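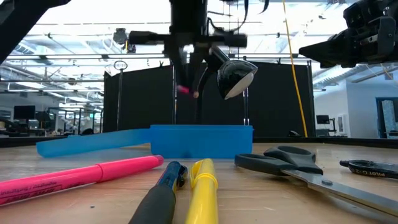

Can a machine tidy up yet?

Every April this newsletter comes back to the same question, and every April the post that follows says we were too kind or too harsh. The question is whether a machine can do an ordinary chore, in an ordinary place, without a person standing over it. Short answer for this year: some of them, slowly, and fewer than the adverts suggest.

It helps to split chores into two heaps. In the first are jobs where the thing being handled is always the same and always in the same spot. Machines have done those for decades. A bottling line doesn't wonder where the bottle is. A dishwasher doesn't either, because you loaded it. In the second heap are jobs where things lie where somebody dropped them, and that takes in nearly everything we call housework and a good deal of what goes on at a packing bench.

Putting pens back in a pencil case belongs in the second heap. It sounds like nothing. A child of four can do it, if asked twice. But a pen is thin and round, and it rolls when you touch it off centre. Two of them side by side leave very little room for a finger to get down between. A highlighter is fatter than a biro, so a grip that suits one is too wide or too tight for the other. Scissors are worse, with loops at one end and flat metal at the other, and the weight not where you would guess. The case has to be open and has to stay put while things go into it, and things have to go in at an angle that lets the lid shut afterwards. Then there is the lid. 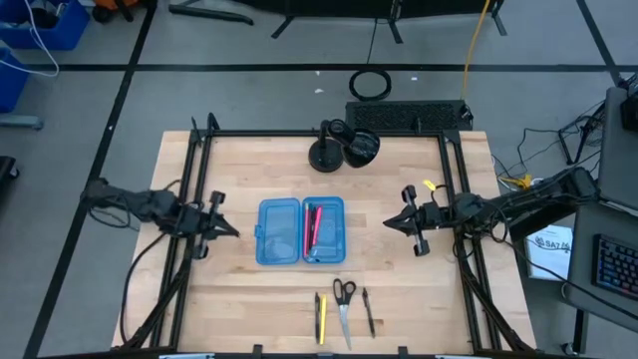
Aleksi Laitinen wrote in after our last piece on this to say that we set the bar in the wrong place. Clearing a desk once is a trick, he says, and he will be interested when the same machine clears it after lunch, with different pens, in worse light, and does the drawer as well. He also wants to know who picks up the pen that goes on the floor.

He has a point about the floor. Most of the published figures we read count a try as good or bad and then start again with the objects set out fresh. That is fair enough for research, where you need to compare like with like. In a kitchen there is no fresh start. A dropped spoon is now a job of its own, and it may be under the fridge.

We asked two firms that sell into small workshops how they deal with this. Kirham makes a bench unit for sorting fixings and small hand tools, and told us its customers are asked to keep a person within reach for the first 90 days. In that time the person writes down every stop. At one site in Nistor the log came to 1491 stops. Most were cleared in a few seconds by moving the item a little and pressing the button again. The firm did not seem embarrassed by the figure and was happy for us to print it. The stops are how they find out what the bench is really used for, which is often something other than what the customer said when ordering.

Zodov does something simpler. It won't take on loose items at all. Everything has to arrive in a tray with a shaped slot, and the machine moves the tray. It can shift up to 800 trays in a shift and rarely stops. Somebody still has to put the items in the slots, of course, and at the site we visited that was two people on the early turn, starting at six in the morning. They said they preferred it to the old way. The lifting had gone and the fiddly part had stayed with them.

That pattern turns up again and again. The heavy part of the chore goes to the machine and the fiddly part stays with the hand. For shop floors it can be a good bargain, and there are plenty of bad backs to prove it. At home it is less use. Very little in a house is heavy. Nearly all of it is fiddly: socks, lids, post, the odd battery, the pens.

Elsa Hyvönen, who has followed these things for the newsletter for several years, takes a more hopeful view than I do. She points to the use of two arms in place of one. With two, one can hold and the other can put, the way we do it ourselves without thinking. Zips, lids, bags and boxes all want a second hand. She thinks a machine that can open a case, fill it and close it will be able to do a fair number of kitchen jobs with little more than practice, and she expects to see one on sale before the end of the decade. I have said I will buy the first round if she is right.

Price is the other matter. Clilora, which hires out single-arm units by the week, charges 300 pounds for the unit and more if you want somebody to come and set it up. For a workshop with a steady flow of one kind of part, that can pay. For a household it would buy a great many hours of a cleaner's time, and the cleaner will also do the stairs.

So, for readers thinking of spending money this year, our advice has hardly moved. If the items are all alike and arrive in good order, have a look at what is on offer and ask for a week's trial. If they are mixed but you could put them in trays, work out who fills the trays before you sign anything. If they are loose, mixed and small, keep doing it by hand for now. Ask any seller to run the job with your own things, laid out by you, and ask to see the tries that failed as well as the ones that came off. A seller who has kept a log will usually show it.

We would like to hear from anyone who has had a machine on a bench for longer than six months, good or bad. Tell us what it was bought to do and what it does now. Letters about robot vacuum cleaners are welcome too, but we have a large pile of those already and they will have to wait for the summer issue.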